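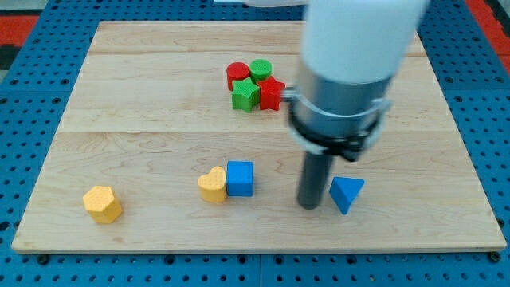

Foam shape blocks from the Mathias set, on the Drultamwood board.

I bought the Mathias foam blocks in February, to replace a bag of painted ones that had chipped at every corner. They came with the Drultamwood board as a bundle from Jenirberg. The two are also sold separately, and I'd look at them that way too.

Blocks first. Mine are in red, green, yellow and blue, and the shapes include cylinders, five-pointed stars, a cube, a hexagonal prism, a triangular prism and a heart. The foam has a fine speckle to it, which helps with grip. The colours are strong and easy to tell apart. Red and green both come as a star and as a cylinder, so you can sort by shape or by colour and get different groups. My nephew, who is four, worked that out before I did.

The heart will stand upright on its point side if you set it down with a bit of care, but a knock to the table sends it over. The hexagon is the steadiest of the lot on its end. The stars are the weak spot. Their points are narrow, and on one of ours a tip has started to crease. It hasn't torn yet.

They wipe clean with a damp cloth. Biro does not come off, so keep pens away.

The board is a plain rectangle of pale wood with the grain showing and faint seams where the planks meet. I can't feel the seams with a fingertip and the blocks slide across them without catching. It is heavier than I expected, and it has no feet, so on a smooth worktop it moves about. A square of rubber matting underneath sorted that out.

Jenirberg took longer to deliver than promised. I wrote to them, and Chang-ho Yeon in customer service replied the same afternoon with a new date, which they kept.

I also tried the Worel blocks, which are cheaper. The foam is softer and holds a dent if you squeeze it, and the cube wasn't square.

I'd buy the Mathias blocks again. The board is well made but dear, and a large tray would do the job for most people.

Blocks: four out of five. Board: three out of five.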